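Lists > zallitura-users > Storage > Message

2 min read

5 Dec 2025, Khalil Farah

Re: Index rebuild stalls after moving to the Ridgeway volume

Leobardo Aguirre wrote:

> After the move from Jandham to Ridgeway the nightly rebuild stops at
> record 1,141 of 2,148. No error in the log. The process stays up and
> uses no CPU. Killing it and starting again gets the same result at the
> same record. Is this the lock timeout problem from February, or
> something new?

Leobardo,

It is not the February problem. That one wrote a timeout line to the log before the process went idle, and it stopped at a different record on each run. A stall at a fixed record points at the data or at the path to it.

Check the attachment field of record 1,141 first. Zallitura stores attachment paths as absolute paths if the record was created before version 7. On the old volume those paths resolved. On Ridgeway they point at a mount that is still listed in the automounter map but has no server behind it, and the rebuild waits on the open call with no limit. Run the rebuild with tracing on and look at the last path printed.

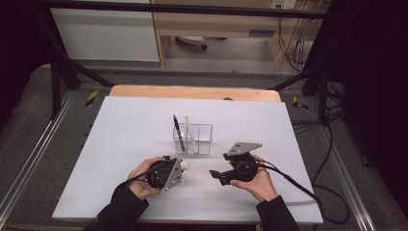

If the path begins with the Jandham prefix, you have two ways out. Removing the stale entry from the automounter map makes the open call fail at once, and the rebuild then logs the record and moves on. The attachment will be missing from the index until the path is corrected. The other way is to run the path rewrite tool before the rebuild. It takes the old prefix and the new prefix as arguments and has a dry run flag. Use the flag. The tool matches on plain strings, so a prefix without the trailing slash will also match any directory whose name starts the same way.

I would do the rewrite first and clean up the map afterward. Erkar did it in the opposite order and had to run the full rebuild twice.

If the last path is already on Ridgeway, send the trace output and the mount options to the list.

Khalil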